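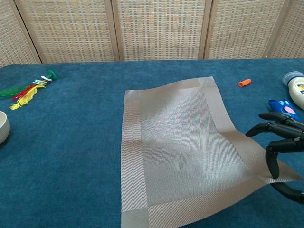

Woven placemat with ribbed border, on the teal table covering.

FORSYTH TOWN COUNCIL
Minutes of the ordinary meeting, June

Present: Hauwa Adebisi (Mayor, in the chair), Chinyere Fashola, Ibrahim Afolabi, Mwangi Kioko
Minutes taken by: Ngozi Ekwueme

The meeting was opened at 6:30 pm.

1. Minutes of the previous meeting
Councillor Kioko asked that the word "approved" in item 4 be changed to "received", as the report on drainage was only received at that time. With this correction the minutes were accepted.

2. Parking on Brunance Street
Councillor Afolabi presented the results of the survey. The town sent out 3,000 forms and 1,240 came back. Most of the residents who answered wish to have a two-hour limit on the east side, near the shops. Some shop owners wrote that their staff have no other place to leave a car during the day.

Councillor Fashola asked if staff permits were considered. Councillor Afolabi answered that they were discussed with the shop owners, but a price was not yet agreed. He would prefer to have the permits ready before any sign is put up.

The Mayor reminded the councillors that the colour of the new signs must follow the provincial rules, and the old green signs cannot be used again.

Moved by Councillor Afolabi, seconded by Councillor Fashola: that a two-hour limit be tried on the east side for 3 months, starting when the staff permits are available.
Carried. Councillor Kioko voted against.

3. Rental of the Huvow Centre
The present fee for the large hall is the same for every group. Councillor Fashola proposed a lower fee for the seniors' club and the youth choir. Councillor Kioko was in favour of this but asked to see first the cost of heating for last winter. The item was postponed to the next meeting. The clerk will bring the heating bills.

4. Skorkix Park
A letter was read from neighbours of the park about the broken fence behind the playground. It was agreed to spend up to $1,000 from the repairs budget. The Mayor will reply to the letter.

5. Questions from the public
One resident asked when the library book return will be emptied on holidays. The clerk will ask the library and answer her by mail.

The meeting was closed at 8:10 pm.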